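A visit to the Clelach shared workshop

Last winter I promised to write something about the places where people build robots after work, and in May I finally went to see the workshop in Clelach. The train from Starnton takes 20 minutes, and then it is a short walk behind the old dairy. The door was open and I could smell coffee and warm plastic.

The members share one long room. They pay a small monthly fee, and for this they can use the printers, the drill press and the soldering corner. I stayed nearly 9 hours, much longer than I had planned.

The project I wanted to see is called Jikberg. It is a small arm for the home, and the group has been building it in the evenings. The parts list has 344 lines, and I was allowed to read it — very many of these lines are screws. The control program is their own work, and they named it Kikuchi. I understood only a part of it, but the explanation was patient.

Their present task is sorting and moving small bottles by color. I had thought that the arm itself would be the difficult thing. The members told me that the round caps gave them more trouble, and they have changed the finger tips several times.
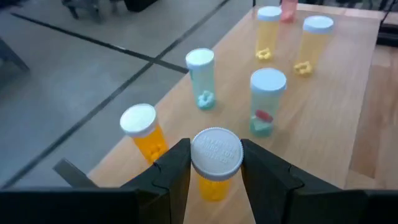 The two-fingered gripper at an orange bottle, with teal, yellow and pink-red ones farther back.

After this we had soup in the kitchen and talked about motors and prices. I bought a used bench vise from the shelf by the exit, and it was very heavy on the way to the station. Visitors should write before they come, and bring shoes with closed toes.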